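4.2 Keeping the towel taut without yanking it

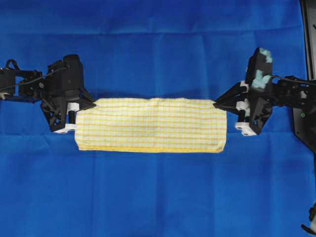
Figure 3. Both grippers holding a folded checked towel between them over the blue work surface.

Okay, so this is the part of the controller I rewrote the most, and I want to go through it slowly (the code is short, the reasons are long). Once the towel is folded into a band, as in Figure 3, the two arms are tied together through something soft. Move one wrist and the other one feels it, but only after the slack runs out. My first version in Stimer ignored all that and tracked two separate wrist paths. On paper they matched. On the robot a small timing error between the arms turned into a tug, and a tug on a thin folded end is a great way to lose the grasp!

What I do now is plan for the midpoint of the band and the distance between the grippers, and let Dakalum work out the joint targets for both arms from those. The midpoint gets a stiff gain. The distance gets a soft one, plus a limit on how fast it can grow. I tried learning that limit from demonstrations and went back to setting it by hand, which I'm a little embarrassed about, but it was easier to debug.

Perception has a smaller job than you might guess. I fit a line to the top edge of the band and another to the bottom edge, and the gap between them tells me whether the middle is sagging or bunching. Checked fabric was a pain at first, with the edge finder happily locking onto the printed lines inside the towel. Masking out the blue background before looking for edges fixed most of it. Small creases still throw off the top line, so I keep the last good fit for 3 frames before I let the planner react.

I ran 37 holds with the old controller and 37 with the new one, same towel, same starting fold. The old one kept both ends pinched through the full transport move in 26 of them, and the new one in all but 3. I wouldn't read too much into that for thicker cloth. The Montoya baseline in Section 5 uses the same start poses, and the settings for the Staten planner are in the appendix.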